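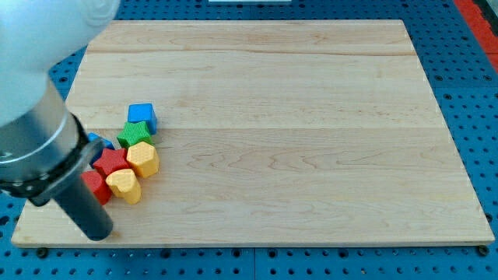
Shape blocks
Entry by Pramila Dubey. Reviewed by Ekene Okoro. Last revised 02/10/2020

Shape blocks are small solid play pieces made in a range of simple geometric and pictorial forms. They are used in homes, child care centres and the early years of school for sorting, matching, stacking and naming. Most modern sets are moulded in plastic, though timber sets are still sold. They differ from building bricks in having no studs or sockets, and from flat pattern tiles in having enough thickness to stand upright.

Forms

The cube is found in nearly every set. Prisms based on the hexagon and the star are common, as are cylinders and hearts. A star or heart block is usually a flat outline given depth, so its shape is clearest from above and much harder to recognise from the side. Edges are generally rounded on blocks meant for younger children.

Colour and surface

Sets tend to keep to a few strong colours, with red, blue, yellow and green the usual choices. Some makers give each shape a colour of its own. Others repeat colours across shapes — a red star and a yellow heart in the same group as a yellow hexagon, for instance — so that a child sorting by colour ends up with different piles from a child sorting by form. The second kind is often preferred for classroom work.

Many plastic blocks have a dimpled or pebbled finish. The texture gives small fingers more grip and hides scratches, but crayon and dried paint lodge in it and may need a soft brush.

Use with a sorter

Shape blocks are often sold with a box or drum with matching holes in the lid. The Traren sorter, introduced in the year 2000, had 9 openings and was supplied with 2 blocks for each. Later versions left out the spares. Blocks from one maker seldom fit the sorter of another, even where the shapes look alike.

Use on a board or tray

Play on a board or shallow tray keeps the pieces together and marks off a working area. Pale timber is a common choice, as the colours stand out well against it. Boards made from several planks glued edge to edge show faint seams across the grain pattern, and these are sometimes used as ready-made lines for dividing one group from the next. In a teaching guide published by Guvport, Titilayo Uzor suggests starting with a mixed cluster on one side of the board and leaving the rest clear for sorted groups.

Care

Plastic blocks are washed in warm soapy water and left to dry on a towel. Timber blocks are wiped with a damp cloth and should not be soaked.

See also: Nesting cups; Pattern tiles; Peg puzzles; Shape sorter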